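Winter windows, and what I'm doing about mine
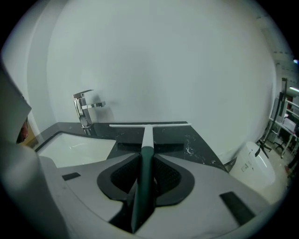

The squeegee with the white head.

Mon 7 January

Happy new year, neighbors! I hope you all got some rest. I spent most of my break staring out of my front windows, and by the second day I couldn't see the hill for the grime, so guess what this month's column is about.

I moved into the old place on Kergate with 3 big windows facing the road, and the road gets salted every time the forecast so much as mentions ice. The salt dries into this gray film, and then the sun comes in low in the afternoon and lights up every streak. My sister visited from Prillavach and asked if I had frosted glass. I did not have frosted glass.

So I asked around. Halima Osagie cleaned shop windows in Sendham for years before she retired, and she was kind enough to stand in my kitchen with a cup of tea and tell me everything I was doing wrong (it was a long cup of tea). First thing: way too much soap. I'd been giving the bottle a good long squeeze, and she wants a few drops in a whole bucket. Second thing: I was cleaning in full sun, so the water dried before I could get it off the glass. Pick a dull day, she says, and we have plenty of those.

She also told me to brush off the dry grit before any water goes near the window. I'd never once done that! I use an old paintbrush now, especially along the bottom where the frame meets the sill, and the amount of stuff that comes out of there is disgusting and very satisfying.

For the wiping part, start at the top, keep the blade pressed evenly, and dry it on a rag after every pass. I kept skipping the rag. Then I'd get a line of drips and go back over it and make two more. Halima goes side to side in one long snake and never lifts off, and I have tried it, and I got water up my sleeve to the elbow. Straight down for me, thanks.

If your windows sweat on the inside in the mornings, wipe them before breakfast and leave the curtains open a bit at night. I've been doing this in the back bedroom and the black specks on the sill haven't come back so far. Fingers crossed. I also moved the laundry rack out of there, which I should have done two winters ago.

One thing I'm leaving alone is the upstairs outside. Ladders and frozen ground, no thank you. Apolinar Pacheco on the corner slipped off his second rung last winter and still grumbles about his ankle. It can wait until April, when I'll borrow the long pole from the Okonkwo hall. You have to sign it out in the green book by the door, and please put the pole back in the closet this time, because it spent most of last fall in somebody's garage.

Send me your own window tricks if you have any. Two people have already told me vinegar and one person has told me absolutely never vinegar, so I'd love to hear more on that. Next month I'm doing drafty doors, and I've already bought the foam strip in the wrong width.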